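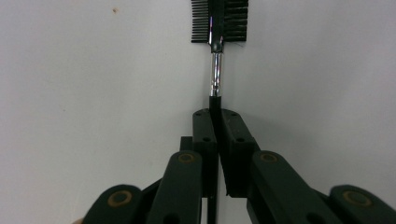
*Brow comb and brush in one, black with a shiny silver middle.*

# The great makeup drawer clear-out

I started this on 22 January 2018 with a cup of tea and no plan at all, and I'm so glad I did! The drawer had turned into a jumble of pencils, sample tubes and hair ties (plus one foreign coin), so everything came out and I wiped the whole thing down.

The two-sided brow tool is my favorite thing in there. I comb the hairs up with the toothed side, trim if I must, then flip it and go over them with the bristles. My friend Évan Marty swears by a separate spoolie from Langlois - we've agreed to disagree - but I like having both sides on one handle.

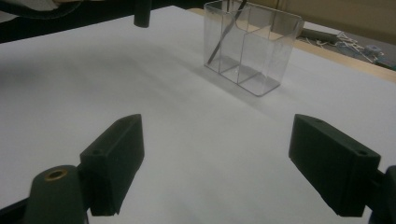

Small things need walls or they wander, and I've learned that from 3 rounds of tidying this same drawer. I used to stand everything up in a Vedano jam jar, which was cute until it tipped over. Clear plastic suits me much better, and with a divider making one narrow side and one wide side I knew right away where things would go: brow tools and tweezers in the narrow part, lipsticks and the chunky sharpener in the wide one. There's no lid to fuss with either, so I can grab what I need half asleep!

Next up is the nail polish, and I have roughly 130 bottles, so wish me luck.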